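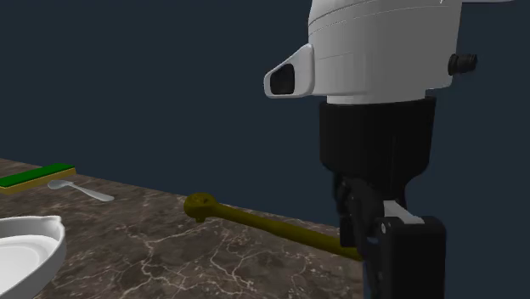 Edeltraud Steiner would like the evening sessions at Joswood moved earlier, as the last bus to Costello leaves before the second group has finished. We have agreed to this from December, and the first group will now start at 4.30 pm.

## Reading and letter-writing sessions, autumn report

Attendance at Joswood has held up well. The Jestden group is smaller than we planned for, with 20 people on the register and fewer than that on wet evenings. Jolene Tawhiri has taken over the Jestden register and is ringing people who have missed more than one session.

We lent out 763 books this term. Large print went fastest and there is a waiting list for the crime titles. Two boxes of the older stock are water-stained and will be withdrawn.

### Spending

- Hall hire: paid to the end of term at both sites
- Large-print stock: nearly £900, slightly over budget
- Fudo (loans software): licence renewed, though overdue notices still go out twice and we have asked for a fix

The overspend on books was met from the travel line, which was underused.

### Next term

The letter-writing hour will continue at Joswood only. At Jestden we want to try a shared reading group in its place, using short stories. We have not yet found a second session leader, and would like to carry that part of the grant forward.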